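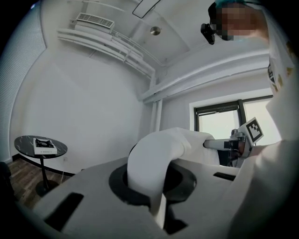
세탁실 배수 호스 교체 주기와 물 사용량 조사
2018년 8월 6일
조사: 노엘리아 만사노, 크레센시오 이바라
지도: 키리 화이트로

1. 조사 배경
플롬게이트 기숙사에는 공용 세탁기가 18대 있다. 지난 학기에 누수 신고가 이어졌고, 관리실은 접수될 때마다 해당 기기만 수리했다. 우리 조는 신고 내용을 모아 어느 부분에서 물이 새는지, 한 번 세탁할 때 물을 얼마나 쓰는지 알아보기로 했다.

2. 조사 방법
관리실에서 받은 수리 접수표 124건을 읽고 원인별로 나누었다. 원인이 적혀 있지 않은 것은 '불명'으로 처리했다. 물 사용량은 1층 세탁실의 수도 계량기를 세탁 전후에 읽어 계산했다. 측정하는 동안 같은 층의 다른 수도는 쓰지 않도록 미리 안내문을 붙였다. 설문지는 층별 게시판 옆에 두고 일주일 뒤에 걷었다.

3. 결과
접수표에서 가장 많이 나온 원인은 호스 연결부가 헐거워진 것이었다. 그다음은 배수구 막힘이었고, 호스 자체가 갈라진 경우는 적었다. 막힘은 대부분 보풀과 머리카락 때문이라고 적혀 있었다. 접수표를 쓰는 방식이 담당자마다 달라서 같은 고장이 다른 이름으로 기록된 경우도 있었다.

표준 코스로 다섯 번 세탁하는 데 든 물은 모두 485리터였다. 헹굼을 한 번 추가하면 사용량이 눈에 띄게 늘었다. 설문에서는 빨래 양과 관계없이 늘 같은 코스를 고른다는 답이 많았다. 코스 설명이 외국어로만 되어 있어 다른 코스를 써 본 적이 없다는 의견도 있었다.

4. 논의
연결부 문제는 부품을 바꾸지 않고 조이기만 해도 해결된 사례가 많았다. 정기 점검 때 연결부를 함께 확인하면 접수 건수가 줄어들 것으로 보인다. 다만 세탁실마다 바닥 경사가 달라 1층의 측정값을 기숙사 전체에 그대로 적용하기는 어렵다. 수압 차이도 이번에는 재지 못했다.

5. 제안
(1) 학기마다 2회 연결부와 거름망을 점검한다.
(2) 접수표에 원인 항목을 미리 인쇄해 표시만 하게 한다.
(3) 코스별 물 사용량을 세탁기 옆에 붙인다.

6. 남은 과제
9월에는 3층 세탁실에서 같은 방법으로 다시 측정할 예정이다. 계량기 읽기는 베니토 사발라가 맡고, 설문 문항은 이번에 답이 애매했던 4번과 7번을 고쳐서 쓴다.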